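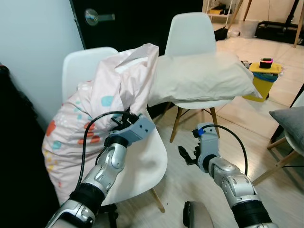
# Chapter 3: Pillowcases and Other Closed-End Covers

## 3.1 Scope

This chapter covers the fitting, removal and inspection of pillowcases in residential and short-stay accommodation. Flat and fitted sheets were treated in Chapter 2. Doona covers share several of the faults listed here but are handled separately, as their fastenings and weight call for a different sequence.

On completing the chapter, the student should be able to:

- identify the closure type of a pillowcase before handling it
- match case to pillow using finished dimensions
- remove and fit a case without dragging it over the floor
- grade a printed case for wear and colour loss.

## 3.2 Terms

**Closed end.** The short side opposite the opening. It carries a seam or a fold, depending on how the case was cut.

**Mouth.** The opening through which the pillow passes. It may be plain, hemmed, buttoned or zipped.

**Housewife flap.** An inner pocket at the mouth that tucks over the end of the pillow. The term is old but remains in use in the trade.

**Ease.** The difference between the circumference of the case and that of the filled pillow. Too little ease compresses the fill; too much produces standing folds across the face.

**Peak.** Fabric drawn up above the pillow when a case is gripped at one point. A high peak indicates that the cloth is moving independently of the fill.

## 3.3 Fabric and Print

Pillowcase cloth is selected for handle, washability and resistance to abrasion at the corners. Plain white remains standard in commercial stock because it can be laundered at one setting and replaced singly. Printed cases are more common in domestic work and in children's rooms. They must be sorted by colour before washing, and a faded case is conspicuous beside a newer one of the same design.

Print should be examined with the cloth both gathered and flat. Gathering exposes the ground colour between motifs and shows whether the dye has worn along a habitual crease. Small motifs, such as dots and short dashes, conceal minor staining better than large ones. The inspector should therefore open each fold and not rely on the general appearance of the face.
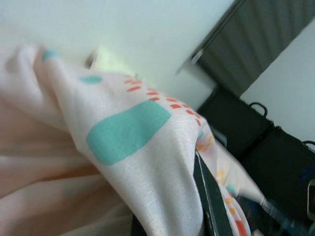 *Figure 3.2. Printed cloth gathered into folds. Teal shapes and a curved row of coral-red dashes on a pale pink-and-white ground.*

Sarkar and Fasia, the two grades used in the exercises, differ mainly in weave density. Sarkar is the closer weave and creases sharply. Fasia recovers more quickly but pills at the mouth hem. Kumarasinghe's wear trial at the Orari training laundry followed 400 cases through repeated washing and placed the first visible damage at the corners of the closed end in over half of them.

## 3.4 The Work Position

A pillow may be stripped on a bed, a table or a chair. The chair position is taught first. The seat holds the lower edge at a convenient height, the backrest supports the pillow upright, and the worker is free to use both hands at the top. A second chair may be placed beyond the first to receive pillows that are already bare or are waiting to be fitted.

Grip the cloth only. If the fill is taken up with it, the pillow rises with the case and nothing is gained.

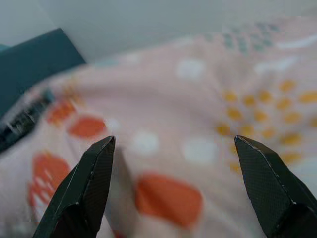
Once the cloth is held, draw it upward in short movements, alternating between the two corners. Pause when the pillow begins to tilt, and steady it with the free hand. Turn the case right side out before it is placed with the laundry, unless the care label directs otherwise.

## 3.5 Preliminary Exercise

Work in pairs. Strip and refit 17 cases from the Wostine practice set, changing roles after each case. Record the closure type, the ease and any damage on the inspection sheet prepared by N. Sheikh (Appendix B). Cases with an open seam are to be set aside for Section 3.6, which deals with repair at the closed end.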